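15 September 2023

Ok quick one before I have to be somewhere. Finished the Disdale reunion special last night, all of it, both parts, and I have thoughts and nowhere to put them but here.

Background for anyone new. Disdale is the soap my mother watched and then I watched and then everybody stopped watching, except apparently me and the people who comment on this blog. It got dropped in January. No proper finale, just a cliffhanger with the ferry and then a cooking show in the same slot the week after. So when they announced a reunion I put it on the calendar. Actual paper calendar. In pen.

Part one. Slow. They sat everybody on those beige couches, the host read off cards, and for the first half hour it was clips. I have seen the clips. I have seen the wedding clip so many times I could do the bridesmaid's part. Then somebody finally asked about the ferry and the whole couch went stiff. You could see it, the guy who played the doctor looked at the woman who played his sister and she looked at her shoes. And then an ad break. Of course.

After the break they'd moved on!! To the theme song!! I was yelling at the TV. Cat left the room.

So what I think happened, and this is me guessing, I don't know anybody - the split in the cast everyone whispered about was real. The doctor and the sister were not in one single shot together for the last nine weeks of the show. Go back and look. Phone calls. Letters. He's always "at the hospital." She's always "just missed him." At the time I figured it was scheduling. Now I figure they couldn't stand to be in the same building.
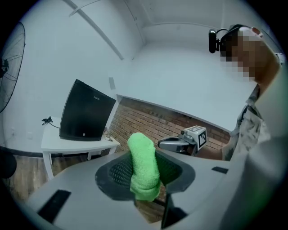
And the seating backs me up. Opposite ends of the couch, with the twins and the old priest in between like sandbags. When the host asked who still talks to who, the twins named pretty much everyone and skipped the sister. Nobody picked up on it. Host just went to the next card.

Part two was better, I'll give them that. The priest is a riot. He told the story about the goat on set, which I'd read in a magazine years ago but it's better with him doing the goat. He also let slip that there was a script for a real ending. Written, printed, handed out. He said he has his copy in a drawer. The ferry does NOT sink. That's all he'd say, he got a look from somebody off to the side and clammed up.

A whole ending! In a drawer!

I would pay money. I would pay 50 dollars right now for a photocopy of that thing, and I'm a person who waits for the library to get the book.

Now the gossip part, since I know why you're here. Two things going around since the special aired.

One is that the doctor is signed for Begović, that big family saga about the shipping people. A few of the fan pages have it as a done deal. I'd hold off. The same pages had him signed for it last year and it was a guy with the same haircut. But he did have a beard at the reunion and he never had a beard, and everybody on Begović has a beard, so. Make of that what you will.

The other is that the sister walked off the set of her talk show, Mornings on Silov, and that's why it's been reruns all week. I don't buy it. Talk shows take weeks off in September, hers took one off last year too and no one said boo. If she'd really stormed out they'd have a fill in host by now, not the pumpkin bread episode for the third time. (Good pumpkin bread though. I made it. Needs more salt than she says.)

What I do believe is that the two of them had one real falling out, a long time ago, over something small, and it just set like concrete. I've got a cousin like that. We didn't speak for most of a year over a borrowed tent. You can't even explain it after. So I'm less interested in who was right than I used to be. I picked a side at the time, I was very loudly on her side on this blog, and rereading those posts this week I sounded like I'd been in the room. I was not in the room. I was on my couch with a bowl of cereal.

Also, clothes. The green suit on the younger twin, yes. The host's tie, no. The sister wore the brooch from the wedding episode and not one person on that stage mentioned it, and it was RIGHT THERE. She wore that for us. Or for him, if you want to go down that road, and I did go down that road until roughly one in the morning, reading a thread that was 797 comments long by the time I quit. Half of it was people fighting over whether it's even the same brooch. It is. It has the bent pin.
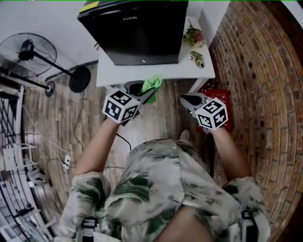 Marnie_in_the_sticks wrote under my last post that I've got the brooch all wrong, that wardrobe made two of them and the bent pin was the spare, and that the actress said so in a radio interview back when the show was still on. She says it was never about the doctor at all, she just liked the thing and took it home when they cleared out the costume room. And she thinks the nine weeks of phone calls was his back surgery, which she remembers because the character suddenly got a cane.

Ok. The cane. I had completly forgotten the cane. That's annoying, that's a good point and it knocks a hole in my theory, though it doesn't explain why the twins skipped her. I still say there was something. Maybe smaller than I made it. If anybody has that radio interview saved please send it, I looked and all I got was a page full of links for Sterora, the vampire one, which I have started twice and can't get into. Everyone whispers. Turn a lamp on.

Couple things I left out. The kid who played the lighthouse boy is huge now, tall, has a job in a bank, seemed happy. They did a nice minute for the cast members who've passed and I cried a bit at the grandmother. And they played out on the old theme, the one with the accordion, not the later version with the drum machine, so somebody in charge over there has taste.

Will I watch it again. Yes, this weekend, with the pause button, looking at the couch. I want to see if the doctor and the sister so much as nod at each other when the credits roll. First time through I was getting the laundry and missed it.

Comments are open, be nice, don't spoil Begović for the people who are behind. I'm two seasons behind. That means me. Gotta run, the car's beng towed at noon if I don't move it.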